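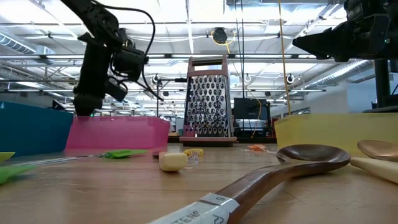 22 April 2024

Quick one, dinner's in the oven and I've got 55 minutes before it needs me.

Utensil drawer finally happened. It's been stuck since we moved into the Remel apartment, you know the kind, you pull and something wedges up under the counter and you have to get a butter knife in there and poke. Last week it ate the peeler. Enough.

So everything out on the table. The bins came out too, the see-through colored ones, pink and pale yellow and a teal one. Idea is cooking stuff in one, baking in another, and the third for whatever I can't make a decision on. That third one is going to be a problem.

Keeping: the dark wooden spoon. Obviously. It's the one I reach for every single time, sauce, soup, scrambled eggs. Still has the strip of label tape on the handle and I'm not peeling it off, tried that once with a different spoon and ended up with gray sticky fuzz for a month. The lighter wooden spoon stays too, it's fine, it's the backup.

Green silicone things. Why do I own so many lime green things. I think they came as a set from Oltis, back when I bought everything as a set. The one with the long clear handle I like for getting the last of the batter out. The rest are on probation till July.

Box grater. Pink handle, pink base, steel in the middle. Does not fit in the drawer, never did, and I'm pretty sure it was the thing doing the jamming. It's going up on the shelf next to the salad bowl. I use the big holes and thats it, but I use them a lot (potatoes, cheddar, one time cold butter for biscuits, do recommend).

Still to do: wipe out the drawer, find a liner that doesnt slide around, cut it down to size. Kiltside Hardware had some for 6 dollars but they close at 5 so that's tomorrow.

Peeler is still missing btw. Timer's going, gotta run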